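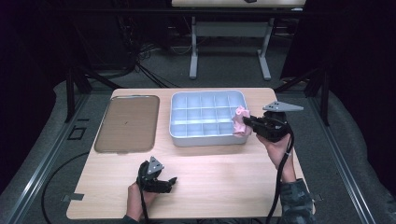 Valentina Figueroa has been paid to sort out other people's drawers for 16 years, and she would like you to stop buying organizers. She says this while selling one. Her company, Gornano, puts its name on a compartment tray for small household items, and when I brought that up she laughed and said I was the third person to do so that month.

"A tray with a grid in it is fine," she said. "The trouble is people buy the tray before they know what's going in it. Then they walk around the house looking for little things to fill the holes."

I came to this conversation as someone with a drawer full of dividers and no idea where my tape is. I asked whether there was any evidence that a grid keeps a person tidier than a shoebox does. She didn't claim there was. Gornano did send a survey to 1000 customers, and most of those who answered liked the product. I pointed out that people who answer a survey about a tray probably already like the tray.

"Sure," she said. "I wouldn't build a house on it."

Her business partner, Colton Poirier, is more of a believer. He joined us late and went straight to cloths, which he thinks should be folded, stood on end and given a cell each. I asked what happens when the cloth is bigger than the cell.

"You fold it again," he said.

And when it's still bigger?

"Then you've got the wrong tray."

Figueroa disagreed with him in front of me, which I appreciated. Soft things, in her view, don't belong in small compartments at all. They puff up, they hang over the side, and whatever is next to them gets buried. She puts cloths on a flat tray, the kind with a low rim, and leaves it at that. Poirier calls this "giving up." She calls it putting the cloth where you can see it.

They do agree about the table. Both want it cleared before any sorting starts, down to the bare top, with everything else moved to the far side or off it altogether. Poirier tells clients to allow five minutes for this. I have never cleared a table in five minutes, and I told him so.
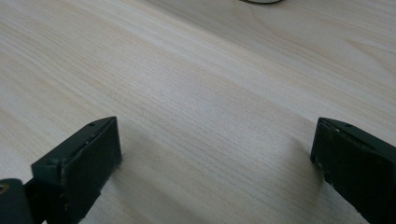 "It's a target," he said. "If it takes you half an hour, you had too much on the table."

That struck me as a handy rule for the man who made it. Whatever the client does, the method comes out looking right. Figueroa was more willing to say when it fails. Plenty of people go back to the old pile by December, she told me, and she doesn't think a second visit helps them much.

So why keep going?

"Some of them don't go back," she said. "And I like doing it."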